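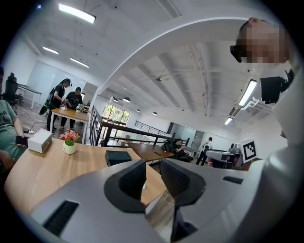
Small Tables, Big Desks and a Lot of Flowerpots

I love a workroom that has something pretty on every surface, and the one at Skultstead has finally got there! We moved in back in April with bare desks and a heap of boxes, and since then the place has been filling up one little pot at a time. This gallery goes around the room in no special order. Captions are mine (Agnes), opinions too, and Riet Stevens has corrected the plant names wherever I got them wrong, so thank you, Riet.

The light wooden desk
My favorite piece in the whole room. It's big enough for two people to spread out and still have a clear patch left over, and the pale wood makes everything you put on it look good. The white pot with the pink and red flowers has become a fixture here.

Pink and red, up close
I can never decide whether I like the pink or the red better. Against a plain white pot and green leaves they really don't need any help from me.

Boxes on the desk
A white one and a flat black one, and yes, I think boxes can be part of the decor! Ctibor keeps asking me when I'll put them on a shelf. They're staying.

The small wooden table
Just right for a potted plant and a few small bits and pieces. Everyone ends up standing at this one, bent over whatever is on it, and some of our best conversations have started that way.

Waldemar's fern
Waldemar Witkowska carried this home and back again over the summer on the number 633 bus, in a shopping bag with the handles tied together. It has put out 3 new fronds and we are all very proud.

The white desk and the black chair
A crisp, simple corner by the glass partition. I wanted a rug under it and was outvoted. Looking at it now I have to admit the wooden floor is lovely as it is.

Morning at the partition
I took so many of these. The white partition softens everything behind it and the light gets very gentle for a while before lunch.

Keabetswe's cuttings
Keabetswe Engelbrecht starts hers in jam jars and gives most of them away. If you see a jar with a strip of masking tape on it and your name in green ink, it's yours, so please take it home!

The Krajewska shelf
Named after the shop we bought it from, which had it in the window for ages with a dead cactus on top. It leans a tiny bit to the left. Ctibor Kadlec put folded card under one foot and it's been fine ever since, even with the watering can on it.

Saucers
An odd picture to include, maybe, but look at the glazes. They came in a mixed lot with 2 chipped ones that I use for paper clips, and the speckled blue is the one everybody reaches for.

Leaves against the wall
Riet says this is a peperomia. I had it down as a rubber plant for months.

Cable day
Everything off the desks, everyone on the floor with a roll of ties, and a playlist that got louder as we went. It took the whole afternoon and the difference was huge. I'd happily do it again.

Repotting on newspaper
Soil everywhere, and a great couple of hours. The trick with a small pot is to go up just one size, which I had never done properly until Keabetswe showed me. The plants on this sheet all perked up.

Late light on wood
No plants at all in this one, only the grain of a tabletop with the sun coming in low. I've had it as my screen background for weeks.

The windowsill lineup
Tallest on the left, because Waldemar likes it that way. I like them mixed up, so they get moved back and forth a fair bit!

If you'd like a bigger copy of any of these, leave a note with the caption title and I'll send the file over. The whole folder is shared under album number 2413, which also has the ones I couldn't fit on this page, mostly more leaves. Cuttings are free to anyone who drops in, and Keabetswe has a good batch of spider plants ready now.

Photos and captions: Agnes Moncrieff
Page updated November 1, 2020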